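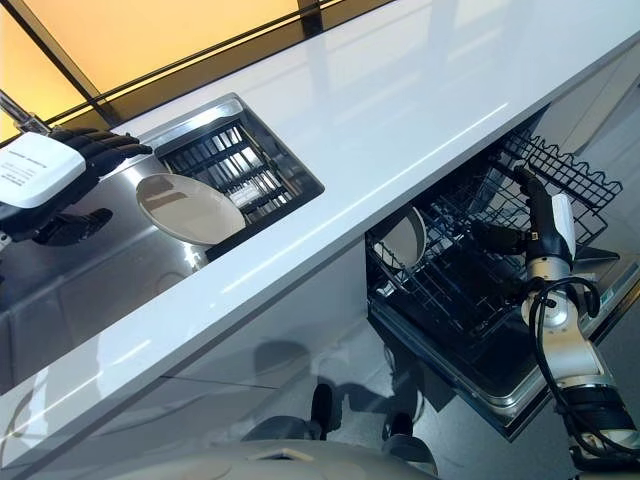
Harder water on the way for Tramton and Bolger Street

Starting in June, homes in Tramton will get their water from the Grestard wells instead of the reservoir. The changeover covers 184 homes, including all of Bolger Street and both sides of the hill road. Everyone else in the district stays on the current supply.

The reservoir line is being taken out of service for relining. Dunar, the contractor, expects to have crews on the job through the fall. The wells have supplied the lower end of the district for years and are tested on the same schedule as the reservoir. The water is safe to drink, cook with and give to babies and pets. What will change is the hardness.

Reservoir water is soft. Well water picks up calcium and magnesium from the rock on its way to the pump. Last month's sample from Grestard measured 119 milligrams per liter of calcium carbonate, which puts it at the top of the moderately hard range. Some people will taste the difference in plain water or tea. Most of the calls we got after the last changeover were about spots on dishes and a white crust in the kettle.

What you may notice

Soap and shampoo will lather less than you are used to. Glasses may dry with a cloudy film or small white spots. Faucets and shower heads can build up scale where the water sits and dries. On the day of the switch you may also see some cloudiness straight from the tap. If you do, run the cold water in the bathtub for 20 minutes and check again. Hold off on a load of white laundry until it runs clear.

Aquarium owners should test their tanks before topping up and make any change slowly. If you brew beer or keep plants that like acid soil, you may want the full mineral report. It is on the district website and in the rack at the front counter.

Around the kitchen

Gediminas Adomaitis, who runs the district's field crew, lives on the well side and has dealt with this water at home for a long time. His advice is to start with the dishwasher.

"Fill the rinse aid and turn the dial up one notch," he said. "Run it for a week. If the glasses still look bad, go up one more. People go straight to the highest setting and then they get streaks from that."

If your machine has a built-in softener, the manual will tell you how to set it for the new hardness. Use the 119 figure, or convert it to grains per gallon if your manual asks for grains. It comes to just under seven. These softeners take coarse dishwasher salt. Table salt should not be used in them.
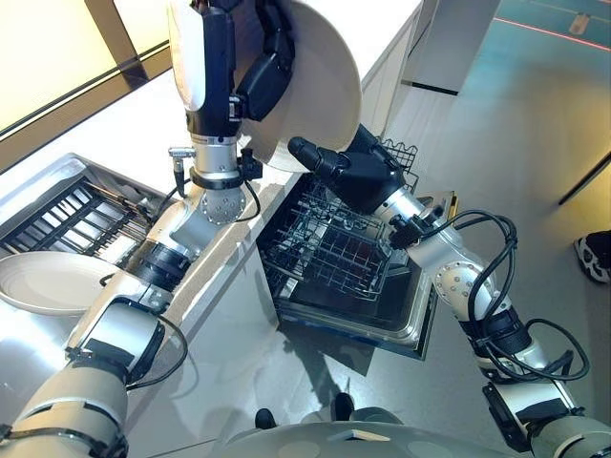
A white plate and an open dishwasher.

For dishes washed by hand, a towel does more good than extra soap. Spots form when drops are left to dry in place. Film that is already on a glass will usually come off with a soak in white vinegar, followed by a rinse. Keep vinegar off marble and other natural stone.

Kettles and coffee makers can be cleaned with equal parts vinegar and water. Let it sit for an hour, pour it out, and boil a pot or two of plain water before you use it again. For a shower head that cannot be taken down, tie a bag of vinegar around it overnight. Check the maker's instructions first if it has a colored or brushed finish.

Water heaters and softeners

Scale settles in the bottom of tank water heaters. If yours has not been drained in the past year, this would be a good time to have it done. Tankless heaters on the well supply should be descaled once a year.

You do not have to buy a water softener. The district does not sell or recommend any, and nobody going door to door is working for us. Our crew members carry a photo ID and will not ask to test the water inside your house unless you have called first. If someone does, please take down the company name and let the office know.

Bills and meter readings

Rates will not change with the switch. Meters in the 184 homes will be read on the usual dates, and any water used for flushing on the first day will be credited automatically. The credit will show as a separate line on the next bill.

A door tag will go out 2 days before your street is switched. If you are on home dialysis or use other medical equipment that depends on tap water, please call now and do not wait for the tag. Ask for Līga Grigaitė in customer service. She keeps the list of medical accounts and can arrange for the hardness figures to be sent to your provider.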